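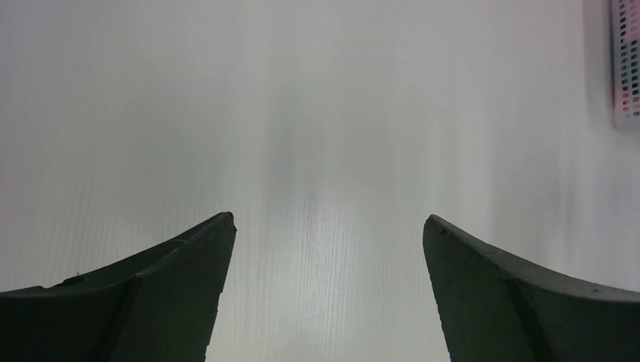
Should a grasp planner be allowed to retry on its own? Only when it can say which check failed, and the operator can read that answer later.

Filed under: Opinion / Manipulation Software

23 May 2022 – by Marleny Sánchez

Most retry logic I review is a loop around the whole pipeline. Perception runs again, the planner samples again, and the arm goes back down. If the second attempt closes on the part, the first one disappears from the record. The success rate looks fine and the fault stays in the code.

At Perodell we ran our planner, Kimonia, this way until March. It allowed up to 3 retries per pick. Over 1580 picks the final result was acceptable, but 650 of them had used at least one retry, and the logs gave no cause for any. Some were bad depth on a pale, glossy surface. Others were stale transforms. A retry fixes the second kind by luck and does nothing for the first.

My position is that a retry should be a typed event. The controller reports a failed precondition, the planner picks a response for that type, and both go into the log with the same timestamp source. An unknown failure stops the cell. Operators dislike this for a week or two – the stops are real and they cost time.

The usual objection is that typed failures take too long to define. We started with four and have added two. The code is shorter than the loop it replaced, mainly in the recovery branch.

I would also drop the single success figure from reports. First-attempt rate belongs in its own column.

Recent posts
Palomino: notes on a slower state estimator
Hand-eye calibration drift after a tool change
Pirnau and the case for boring message formats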